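The Plates We Save for Company

Every family I know owns two sets of dishes: the ones it eats from and the ones it is waiting to deserve. Ours came from Provoretti, a department store that closed in June of a year my mother declines to specify. It was a service for 12, and it has been used, by her own estimate, on five occasions, two of them funerals.

The good plates live behind glass. The everyday plates live in a stack by the stove, chipped and mismatched, and do all the work.
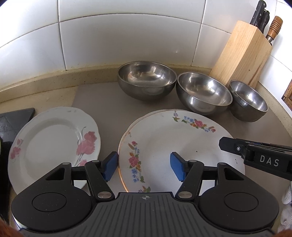
I was raised to believe that chips were a moral failing. Then I spent a week in Murkura, a town with 281 residents and one secondhand shop, Popescu, which sells almost nothing but other people's good china. The shop has more than 2697 pieces on its shelves, most of them spotless, and a full dinner set goes for $30. You could feed a wedding on the stuff and still have change for the cake.

The spotlessness is what got me. These plates had been protected from gravy for half a century so that a stranger could buy them for less than a pizza.

I bought a set, naturally. It's a Predov pattern, with a gold rim that can't go in the microwave, and I put it in the cupboard where I'd see it each morning.
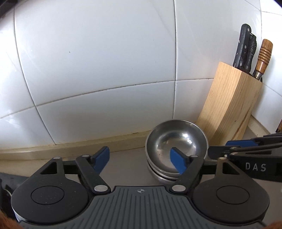

A metal bowl puts in another shift.

We have now eaten toast off the gold rims for most of a winter. One saucer has died. My mother, informed by phone, was silent for a while and then asked whether it had been a special occasion. I told her it was lunch.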